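Plirkov Forum > Manipulation > Methods and results
Thread: Relabeling demonstrations with short subgoals, mug tree task

vevulico_lab
Posted 2/13/25

Dear all, I want to share a result and hear if somebody finds a mistake in it. We recorded 700 demonstrations on a two-arm kitchen table, and we cut every one into short segments by the moments when a gripper opens or closes. Each segment gets its own line of text, for example "take the pink mug" or "put the mug on the tree". The policy is then trained on segments and not on whole episodes. In total we have 1554 segments after cleaning.

Over 50 test trials on the mug tree, the segment policy finished more often than the whole-episode policy. The other objects stay on the table during the trials, so the model must ignore them.

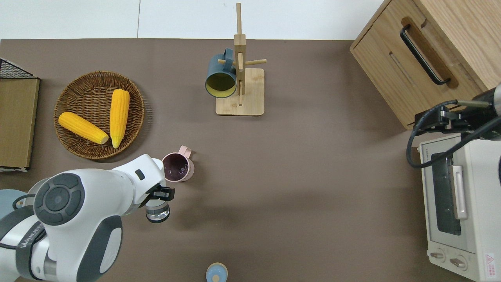
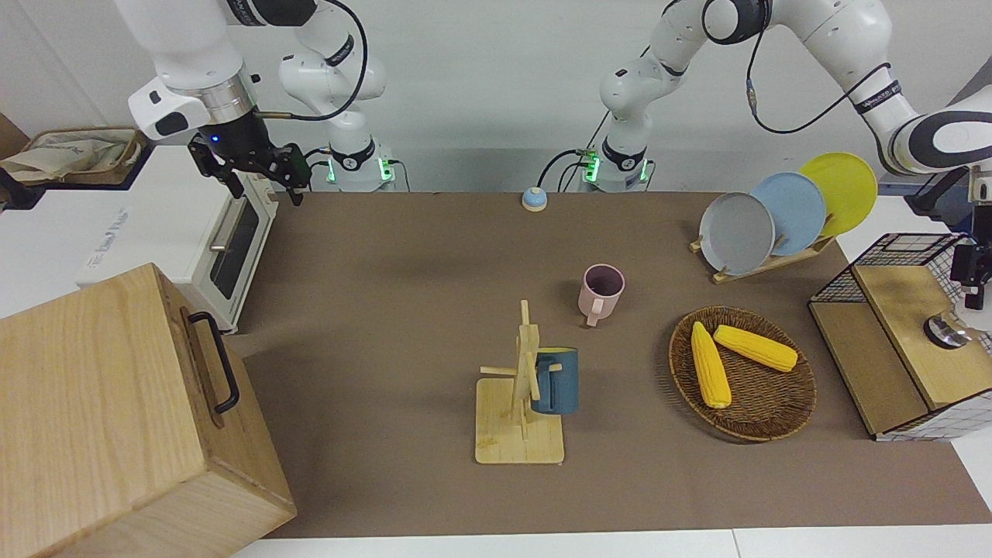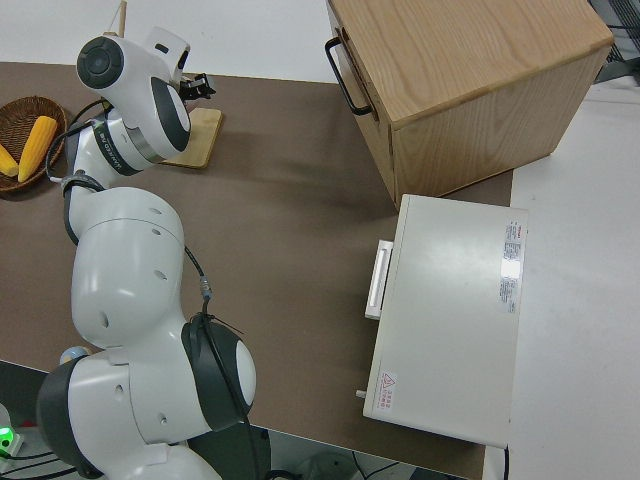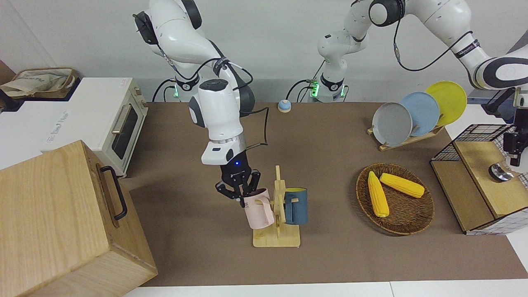 The cutting needs no human work except the text lines. What I do not understand is why the improvement is almost zero for the drawer task. My guess is that the gripper opens there only once, so the segments are nearly the same as the episodes.

Flasitz
Thank you for posting. I am not convinced by the comparison. If you cut the data, the policy also sees more starting states. Maybe the text lines do nothing and only the cutting helps. Did you train one with the segments but the same sentence for all?

vevulico_lab
We did not. It is a fair point and I should have thought of it before. I can start this training on Monday.

Sabatier
I disagree a little with Flasitz. In our lab we tried the cutting without text and it became worse, because the policy did not know which mug to go for. With two mugs near the same stand I would expect the same problem here.

Flasitz
But your grippers were different and you had much less data. I would still want to see the number.

Sabatier
Yes, less data, I agree. I only say it is not obvious.

mat_and_peg
A question about gripper events. When the fingers slip on a handle and close again, do you get an extra segment? We had many of these and they were very short.

vevulico_lab
Yes, we get them. We join a segment with the next one if it is shorter than 4 seconds. I chose this value by looking at the videos, so please do not trust it too much for other tasks.

mat_and_peg
Then I would report the result for some other values also. For us the limit changed the ranking of the methods.

vevulico_lab
Okay, I will add it to the same run and write the table in this thread.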